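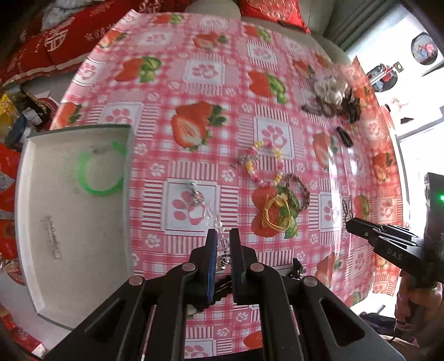 Malsha Mollah and Reto Mösli
Household Objects Study Group, Dullham

3. The small things table

3.1 Why small things

When we first drew up the plan for the Dullham visits we meant to write mostly about furniture. Wardrobes, sideboards and kitchen dressers are easy to find, easy to measure and, on the whole, easy to talk about, and we had rather assumed that the people we visited would want to talk about them. They were very patient with our questions about the sideboard. Then, quite often, they would go off to another room and come back with a saucer or a tin full of hair clips, odd rings and bits of cord, and the talk would get going properly. By November we had rewritten the interview sheet so that the small things came first, and this section reports what we learned from them.

By "small things" we mean objects that are worn or carried on the body, that fit in a closed hand, and that have no settled place in the home when they are not in use. The last part of the definition matters most to us. A necklace that lives in its own box is jewellery and is dealt with in Section 5. A bracelet that is put down wherever its wearer happens to be standing belongs here. We did think about calling the whole group "accessories", and we use that word now and then below, but several people felt it left out keys, and they were quite right.

3.2 The households and the record

We visited 39 households, all in or close to Dullham, and recorded 2502 small things between them. Each visit took up most of an afternoon, partly because of the interview and partly because it is very hard to leave a house in Dullham without a second cup of tea. We asked each household to bring its small things to whichever table it used most and to put them down in any way it liked. We gave no instructions about grouping, and we tried (not always with success, for one of us is a tidy person) to keep our own hands out of it until the conversation had finished.

Every item was then entered in the Brisudent record under six headings: what it was called by the person we were speaking to, what it was made of as far as we could tell, its colour, where it was usually kept, how often it was worn, and how it came into the house. The first heading gave us the most pleasure and the most trouble. One person's "bobble" is another's "hair tie" and a third person's "scrunchie", and the differences did not follow age as neatly as we had expected. We kept the household's own word in the record and added a plain common name beside it, so that both could be searched.

Figure 1. Small accessories on a round table with a strawberry-printed gingham cloth. A bright green bangle lies in the white tray at the left; bracelets and hair accessories are spread over the cloth.

3.3 What people use a tray for

Nearly every household owned something that could be called a catching dish, by which we mean a saucer, bowl, lid or tray where small things are dropped at the end of the day. We had supposed, following our earlier Cininow notes, that the dish would hold the things worn most often. It seldom did. When we compared the contents of the dishes with the answers on wearing, the dish turned out to favour things that were hard or inclined to roll. Rings went in, and so did bangles, loose beads and anything flat and metal that might slide down the back of a drawer. Soft things tended to stay out of it.

The table in Figure 1 follows this pattern rather nicely. The white tray has raised edges, and in it are the green bangle, a see-through neon-green ring and a small silver metal strip with markings along its length. The brown braided cord bracelet and the bundle of yellow string are on the cloth, and so is the cream hair accessory, a fluffy thing something like a flower. We would not want to rest too much on a single table, and there is hard plain stuff outside the tray as well, the black claw clip for one. Still, we saw arrangements of this sort often enough that we now ask about trays as a matter of course.

Schwaiger, the shorthand we use for our coding scheme for storage, has two categories that apply here: "held", for objects kept inside a rim of any kind, and "laid", for objects put on an open surface. It is a crude division. It says nothing of hooks, for instance, and Dullham is very fond of hooks. But it has the great merit that two people coding the same table will nearly always agree, and we have kept it for that reason.

3.4 Clips, ties and the trouble with pairs

Hair accessories deserve a paragraph or two of their own. They were the group people apologised for most, usually on the grounds that there were far too many of them, and they were also the group people could least bear to thin out. Beaded hair ties like the dark brown ones in Figure 1 were often spoken of as a single thing, "my brown ones", even when they were spread out and could easily be told apart. Claw clips were spoken of one at a time and frequently had a history. We heard of clips bought on honeymoon and clips borrowed from a sister and never returned – the sister, in one case, was in the room.

Shape made a difference too. A clip in the form of something, such as a butterfly, was far more likely to be described as a present than a clip of the ordinary sort, and people were slower to say they would replace it if it broke. The same was true of bracelets strung in several colours. Speakers would turn these round in their fingers as they talked and begin telling us about the beads before we had asked.

3.5 Keys

Keys sat awkwardly in the scheme from the start. Most people did not think of them as belonging with bracelets and hair clips at all until they saw them on the same table, and some then moved them away again. The exception was keys on a decorated chain. A string of clear faceted beads on a metal ring, of the kind seen with the dark keys in Figure 1, seems to carry the whole bunch over into the company of things that are chosen and enjoyed. We have therefore coded decorated keychains as accessories and plain rings as household tools, though we differ between ourselves about the ones with a supermarket token on them, and return to the matter in Section 4.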